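**Snack sorting (demonstration set)** is a household task in the Drultora collection, a body of hand-recorded examples used to train manipulation policies. Wrapped snacks are moved from a tabletop into an open box or tray. Set up by Shu-fen Hsiao, first recorded in November. Listed as task 4 in the Drultora index.

## Method

No robot arm. The demonstrator carries the gripper, and a camera on the tool records what the fingers meet. Two-handed work uses a second gripper of the same sort. Start position is free; packets get scattered, not lined up. Pads open on approach, close on the packet, open again over the box.

Hosts supply their own table and cloth. Busy patterns are welcome, printed fruit and flowers especially, as the policy has to learn what can be picked up and what is only colour on plastic.

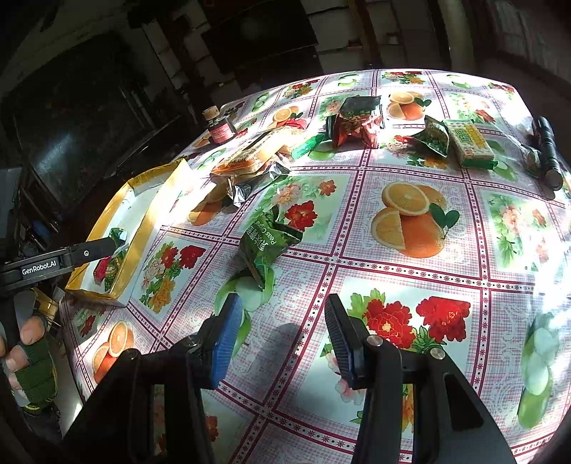

## Objects

Mostly soft packaging: foil, crimped ends, twisted wrappers. Pea snacks are common, plain and garlic. Soft packets change shape between grasps so no two examples are quite alike. Hard items (a flashlight, a small bottle) may stay on the table as clutter and aren't targets.

## Lighting

Uncontrolled. Direct sun is allowed, even where it bleaches part of the cloth or the box floor. Early episodes were shot under a lamp at Skornau and a policy trained on those alone did poorly near windows, the Akel build worst of all. Window light has been in the protocol ever since.
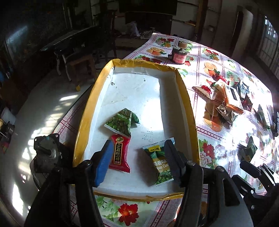 Crowding is the other known trouble. Once several packets share a tray they touch and overlap, and the fingers have to come down between them without dragging a neighbour along. Annotators mark these as "close" episodes. Seperate label, same task.

## Size and use

2,629 episodes in the current release, 284 of them marked close. Used by Mak for grasp pretraining. Failed grasps are kept and labelled, exept where the recording itself is damaged.

## See also

- Drultora index
- Bimanual demonstration
- Deformable object handling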